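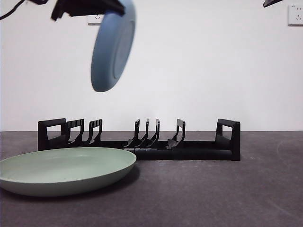 Kitchen news – plates, racks and the great washing up question

Quick one this month as the hall newsletter goes to print tonight and I am still waiting on two other items (you know who you are).

So. The plates. After the February supper, when we ran out halfway through the pudding and people were eating crumble off saucers, we said we would sort it. It has taken until now but it is sorted, more or less. The Darcombe kitchen has new crockery, blue for the side cupboard and the old white ones stay where they were, by the urn. Please don't mix them. The white stack goes up to the shelf in one pile and fits. Blue and white together does not fit, the door won't shut and then somebody leans on it.

The blue lot came from Gilani on the high street, who were closing a line and let us have the whole shelf. Dinner plates and bowls. No mugs, mugs are next. They can go in the oven on low to warm but not under the grill. If you chip one put it in the box under the sink, don't put it back on the pile. I cut my thumb on a chipped one last winter and it was my own fault for not looking.

Washing up. The dishwasher at Darcombe is still the old Prorine and it is still slow. 22 minutes on the short wash, then you have to leave the door shut a bit or you get a faceful of steam. Fine for a coffee morning. Not fine for supper, when everything comes through the hatch at once. So for big evenings we are washing by hand as well, two people at the sink, two drying, one putting away. That worked very well at the harvest lunch and we were out by ten.

How to rack them, as I keep getting asked:

Plates go on their edge, all facing the same way. Big ones at the back. Leave a gap between if there's room, they dry a lot quicker and you don't get that ring of water sitting round the foot. Bowls after plates, tipped well over. Cutlery in the pot, handles down, except knives which go handles up. Glasses nowhere near the rack please, they go on a clean towel by the window.

Don't pile saucepans on top of plates. I know it all looks very clever when it balances.

Rinse before racking. The cheap washing up liquid leaves a film, you see it more on the blue than on the white. We have gone back to the Huvell one. It costs more but you use half as much, a good squirt does a whole sinkful. There is a big bottle under the sink and a second one in the store cupboard behind the raffle drum.

Tea towels – we have lots and they are all wet. Or they are always at somebody's house. If you took a bag home after the quiz could you bring them back, washed or not, we don't mind at this point. Hooks are going up by the back door so they can dry properly insted of living in a heap on the radiator.

Money, for those who like to know. The kitchen fund had £2000 in it at the start of the year. Crockery took £300 of that, and the new tap and the plumber's visit took a fair bit more. The full list is pinned up inside the pantry door. A proper new dishwasher would be up to £4000 fitted, so that is not happening soon unless the spring fair goes mad. Ideas welcome. Sponsored walk has been suggested again. My knees say no.

Next big evening is the soup supper on November 9, 2024, doors at half six. We need people for the kitchen from half five and people for the sink from eight. Aleksi Keskinen is doing the soups, one leek and potato and one with beetroot which I have tried and is much nicer than it sounds. He needs to borrow two large pans with lids, and a stick blender, as ours smells of burning. Put your name on them with tape. Bread is coming from the bakery, already sliced, so no need to bring your own knife this time.

If you can do the sink, sign the sheet on the noticeboard or just catch me after the coffee morning. Half an hour is fine, you don't have to stay to the end. Rubber gloves are provided, medium and large. Small ones went missing, I will get more.

Also there is a casserole dish with a glass lid on the window sill, been there since summer, has a rooster on the side. Whoever owns it please come and get it, otherwise it goes in the jumble.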